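Speaker notes - "The Door That Wasn't There"
Darius Lūse, Kargate. Afternoon session, 24 minutes plus questions.

(Wait for the room to settle. Water on the left, clicker on the right. Say thank you to the people who stayed after lunch.)

Good afternoon, everyone, and thank you for giving up a nice August afternoon to hear me talk about a microwave. I promised the organizers a talk about faults, and I could have picked something grander, but this is the one I keep telling people about over coffee, so you may as well have it with the slides.

We work on kitchen tasks at Kargate. Open the door, put the food in, close the door, put the groceries away. My mother thinks this is a very small ambition for a grown man, and I have stopped arguing with her. The arm runs on a planner we call Prosser, and on top of that sits Gilik, our safety layer, whose whole job is to say no.

The fault was number 3510 in our log. I'm fond of the number by now - please forgive me if I say it too often.

(Slow down here. People lose the thread at this point.)

What happened is simple to tell. The arm opened the microwave door, let go, and moved back to get ready for the next step. Prosser still believed the door was shut. So when it planned the next move it drew a lovely straight path through the space where the door was now hanging, and the gripper caught the outer edge and pushed. The whole microwave slid on the counter before the force limit tripped. No one was hurt, the glass was fine, and I hit the stop button a good moment after Gilik had already done the work for me. I'd like to say I was faster than that.

(Next slide, both pictures. Give them a few seconds to look before talking.)

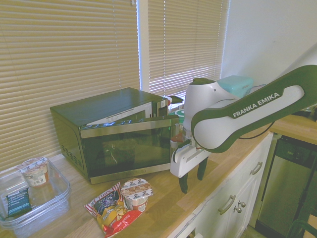
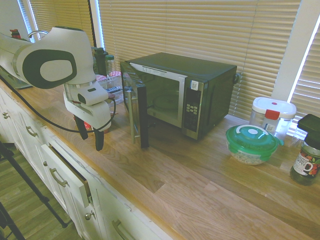 Kitchen counter setup, microwave door open in both views.

I'd ask you to look at how much room an open door takes up, and how near it the gripper is working in the first view. With the door shut you have a tidy box and plenty of free counter. Swing it open and you have a thin flat thing standing out into the arm's favorite part of the workspace. It has dark glass in it too, and dark glass is a miserable surface for a depth sensor. We knew that, we had it written down, and we still trusted the sensor to tell us when the door moved.

So the fault had two parents. The first was the sensor, which saw patchy nothing where the glass was and politely filled it in as free space. The second was our own code. The door state was only updated when the "open" step reported success, and on that run the step timed out with the door already open. Prosser marked it as failed and went on believing in a closed door.

(If someone asks about Triseo here, say I'll come to it at the end. It always takes longer than I think.)

We made three changes, and I'll go through them gently.

First, a timeout no longer means "nothing happened." It means "unknown," and unknown means the arm backs away and takes another look. This has made us slower and I have had some cross messages about it.

Second, the door now has a keep-out zone covering its full swing whenever we are unsure of the angle. It's a crude fix, a big wedge of space the arm can't enter, and I am very pleased with it.

Third, we lowered the force limit for moves that are meant to be in free air. I'm embarrassed by how long we ran with one limit for everything. A push is expected when you are closing a door and it is not expected when you are crossing a counter, and Gilik can now tell those apart.

(Check the clock. If past 20, skip the part about drawers and go to questions.)

A word on drawers, as they are the same problem lower down. An open drawer sticks out where an elbow or a hip might be, yours or the robot's. We have started treating drawers with the same "unknown" rule, and I'd love to compare notes with anyone who has done this well, because our version is still rather clumsy.

Questions. Repeat each one for the people at the back. Triseo is our replay tool, and yes, the log of 3510 can be played in it - come and find me afterward and I'll show you on my laptop.

Related talks
Force limits for contact and free motion
What the depth camera misses: glass, steel and steam
Writing a fault log your colleagues will read

24 shares | 3 comments

Contact the speaker | © Kargate | Back to top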